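Robot teaching by demonstration

Robot teaching by demonstration is the practice of getting a robot to do a job by doing the job with it, usually many times, while its joints and cameras are recorded. 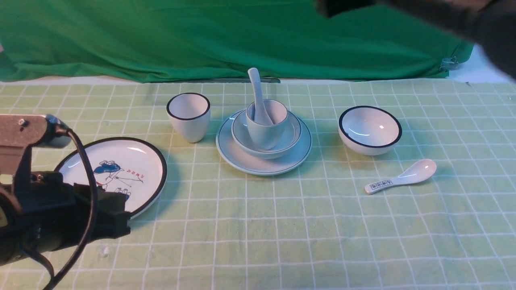

It goes by several names, among them kinesthetic teaching, lead-through programming and, when the person stands off and drives the arm from a distance, teleoperated demonstration. The people who do it are called demonstrators, operators or, in older manuals, "the instructor," a title that flatters both parties.

The idea is older than it sounds. Paint-spraying arms were once taught by having a skilled painter grab the end of the arm and spray a part while a machine stored the path. The arm then repeated the path exactly, including any pause in which the painter had scratched his nose. Modern systems differ mainly in what is done with the recordings. A stored path is good for one part in one position. A model trained on many recordings is expected to cope when the bowl has moved a few inches to the left, and sometimes does.

Methods

In hand guiding, the operator holds the arm itself and pushes it through the motion. Motors are set to cancel out the arm's weight, so that it feels light, or at least lighter. The method needs little equipment and is easy to explain. Its drawback is that the operator's hands and sleeves tend to be in view of the cameras, and a model may take a lively interest in sleeves.

In leader-follower control, the operator moves one arm and a second arm copies it. The leader is often a smaller and cheaper version of the follower, with a trigger or a pair of finger loops for the gripper. Operators generally learn it faster than they learn a joystick. Few leader arms pass any sense of touch back to the hand, so the operator judges contact by eye and by sound, and ceramic dishes are generous with sound.

In headset control, the operator wears a display and holds a tracked controller in each hand. It allows the person to work from another room or another city. Delay is the usual complaint. Daryna Dovhaniuk, who trained operators on the Preva system, advised new starters to move "as if carrying soup," and reported that this improved everything except morale.

Handheld grippers, carried by a person with no arm attached, are sometimes counted as a fourth method. Purists place them under data collection and leave it there.

Choice of tasks

Household work supplies most of the tasks, and table setting and clearing supply a large share of those. Dishes come in known shapes and can be stacked, nested and put back where they started. They are also hard to grip. A glazed rim is slick, a spoon lies nearly flat, and a handleless cup has to be held by the wall or pinched at the lip. Shiny glaze throws highlights that confuse depth sensors, and white dishes on a white cloth confuse nearly everyone.

Nesting is treated as a step up in difficulty. Setting a cup in a bowl leaves little room for the gripper's fingers, which must then open without taking the cup back out with them. Standing a spoon in the cup comes later in most programs. The operator has to tip it from flat to upright and let go, and the spoon has opinions about where it will lean.

Cloth backdrops and patterned table covers are common, since they are cheap to swap. Torunn Hovland's lab notes on the Prallura set argue for changing the cloth often and the dishes oftener, on the ground that a model shown a single cloth will learn the cloth.

Amount and quality of recordings

There is no agreed number. The Prallura set used 48 demonstrations for each simple placing task and 625 for stacking. The Costigan group began with a round 1,000 of everything and later threw out a good part of them. Its reviewer, Elsie Bolger, rejected recordings for long hesitation, for double grasps and for what her forms list as "showing off."

Clean recordings are not always the most useful. A model trained only on perfect runs has never seen a near miss and does not know what to do after one. Many programs therefore ask operators to fumble on purpose and recover. Huia Tautahi found that operators asked to fumble became suddenly and incurably graceful, and took to moving the dishes while they were on break.

Operators

Demonstrating is repetitive work. A shift may consist of one task, with the table reset by hand between runs, and the resetting often takes longer than the run. Tamsin Tapsell timed her own team and found that a 38-second demonstration was followed by nearly a minute of putting things back. She proposed recording the resets as tasks in their own right, which doubled the output on paper and left the team putting things back after putting things back.

Style carries over. Left-handed operators approach from the left, tall ones from above, and a model trained on one person's recordings can often be matched to that person by colleagues. Mixing operators smooths this out, though a model given two confident and opposite habits may stop halfway between them.

See also

Imitation learning
Lead-through programming
Remote manipulation
Stanley (training arm)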